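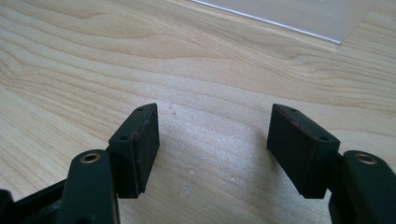

## Vale a pena olear um tampo de madeira clara ou é conversa de quem vende óleo?

**Rungnapa Chaimongkol**
8 de setembro de 2026 · 3.509 visualizações

Tenho uma mesa de trabalho com tampo de madeira clara, comprada em fevereiro na Grandham por 438 euros. Na loja disseram-me que vinha "tratada de fábrica", sem papel nenhum que explicasse com quê. Agora liguei por causa de outra coisa e a senhora que me atendeu garantiu que, sem o óleo Tranier de quatro em quatro meses, o tampo "perde a nutrição". Por acaso é um óleo que eles também vendem.

Desconfio. A madeira está morta, não come. E se vinha tratada, para que serve outro tratamento por cima? Já li em sítios diferentes que o óleo escurece a madeira clara, que não escurece nada, que protege da água e que não protege de coisa nenhuma. Metade dessas páginas tinha um botão para comprar o frasco.

Uso a mesa todos os dias, para trabalhar e às vezes para almoçar. Limpo com um pano húmido e é só isso. Gosto da cor que tem e não queria acabar com um tampo amarelo. Alguém fez isto e pode dizer como ficou ao fim de um tempo? Dispenso o que vem escrito no rótulo.

---

**Pornthip Sangkhawat**

Antes de comprar seja o que for, descubra o que lá está. Pela fotografia não se sabe, e desconfie de quem lhe disser que sim. Vire a mesa ou escolha um canto que não se veja, deite umas gotas de água e espere 30 minutos. Se a água ficar em cima e, depois de limpa, não deixar marca, o mais provável é ter verniz ou um óleo já bem curado. Se a madeira escureceu naquele ponto, está pouco protegida ou já perdeu o que tinha.

Com verniz, o óleo não entra. Fica à superfície, pegajoso, a apanhar pó, e vai passar uma tarde a tirá-lo. Muita gente faz isto, fica com a mesa a brilhar durante uma semana e vai escrever uma crítica de cinco estrelas.

Com madeira nua ou oleada, aí sim, faz diferença, mas nada de milagroso. O óleo dá-lhe tempo para limpar um café entornado. Um copo molhado deixado toda a noite marca na mesma. E escurece, sim. A amostra da loja costuma estar seca e tirada de outra tábua, por isso não me fiava nela. Experimente por baixo do tampo, deixe ficar uns dias e compare com luz natural.

Quanto aos quatro meses, não conheço madeira que leia o calendário. Repita o teste da água quando lhe parecer que a superfície está áspera ou baça, e decida por aí. Na minha mesa de cozinha passei óleo duas vezes e há mais de um ano que não lhe toco.

Se for para a frente: camada fina, no sentido do veio, e tire todo o excesso com um pano de algodão antes que comece a colar. Os panos com óleo de linhaça ou parecido não se amachucam para dentro do lixo, que podem aquecer sozinhos e pegar fogo. Estenda-os ao ar livre até secarem.

---

**carpinteiro_de_domingo**

Eu usei cera Plello na minha e ficou 5 estrelas, cheira bem e tudo. Não fiz teste nenhum. Põe e esquece.

> **Rungnapa Chaimongkol:** E há quanto tempo foi isso?

> **carpinteiro_de_domingo:** Na semana passada.

> **Pornthip Sangkhawat:** Volte cá quando tiver pousado lá uma chávena quente. A cera é a primeira coisa a marcar.

> **Rungnapa Chaimongkol:** Fiz o teste da água por baixo, junto a uma perna. Passada a meia hora a gota ainda lá estava e limpou sem deixar sombra. Fico-me pelo pano húmido, e o Tranier que fique na prateleira deles. Só não sei se por cima levou o mesmo acabamento que por baixo, vou repetir no tampo num canto de trás.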